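Daltotwood Music Society > Meetings > Minutes

Reading time: 2 minutes

MINUTES OF THE PROGRAM BOARD
Daltotwood Hall, Tuesday, 7:00 p.m.

The chair called the meeting to order at 7:05 p.m. A quorum was present. The minutes of the previous meeting were approved with one correction: the support act for the winter show should read Pustiletti.

1. Spring concert series
The board reviewed offers from four acts. It was agreed to book Clarnov as headliner for the opening night, with Pustiletti in support. Clarnov's agent has asked for a set of 100 minutes. The hall's permit requires amplified music to end at 11:00 p.m., and the secretary will confirm that doors can open earlier than usual.

The Şimşekoğlu ensemble has offered an acoustic program for the second date. Members raised the question of seating. It was decided that the floor will be seated for this concert only. Standing capacity remains 222.

Motion to approve both bookings: moved, seconded, carried. One abstention.

2. Ticket prices
General admission was set at $15 for all spring dates. A proposal for a lower student price was discussed and deferred to the next meeting, pending figures from the box office.

3. Sound and stage
The technical report was received. The left monitor wedge has been repaired. The drum riser is still missing a locking leg and is not to be used until the part arrives. The board authorized the purchase of up to 5 replacement microphone cables.

Complaints about low-end volume at the February show were noted. The sound engineer will take readings at the rear of the hall during the Clarnov sound check and report back.

4. Hospitality
Clarnov's rider was tabled. It calls for a hot vegetarian meal before sound check and a separate room for the band's crew.
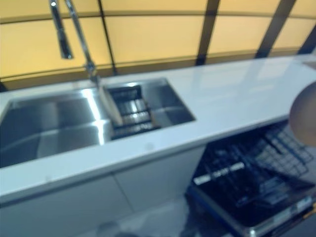 The board accepted the meal request. The request for a second dressing room was declined, and the secretary will offer the upstairs office as an alternative. Pustiletti has submitted no rider.

5. Recording
Pustiletti has asked to record its set for later release. Approved, subject to a written agreement and to the band supplying its own equipment.

6. Other business
Poster proofs are due before the next meeting. The spelling of Şimşekoğlu is to be checked on all printed matter.

The meeting adjourned at 8:40 p.m.

Contact the Secretary | © Daltotwood Music Society | Back to top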